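Acta de la junta ordinaria de la Comunidad de Propietarios Galonard
Enero, 19:30 horas, portal 2 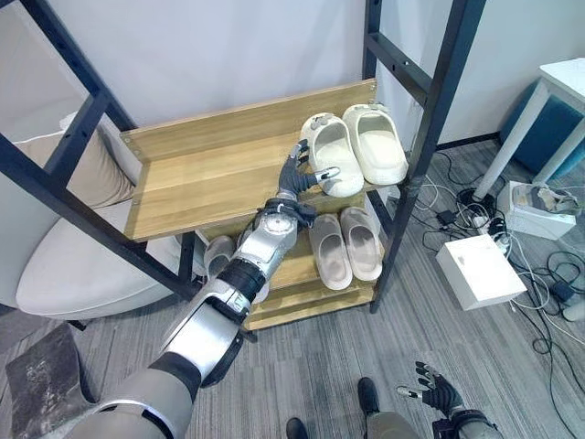
Preside don Anselmo Usuga y actúa como secretaria doña Getsemaní Montes. Excusa su asistencia don Gerardo Cruzado.

1. Se aprueba el acta anterior sin enmiendas.

2. Cuentas. El saldo al cierre asciende a 3.114 euros. Queda pendiente un recibo de 331 euros del local bajo, que se reclamará por escrito.

3. Bajante del patio. Examinado el presupuesto de Mertens, se autoriza un gasto máximo de 2.000 euros. Don Tadeusz Duda vota en contra y pide que conste.

4. Ruegos y preguntas. Don Rigoberto Cuervo solicita que se revise el cierre del portal. La presidencia toma nota.

Se levanta la sesión a las 20:45 horas.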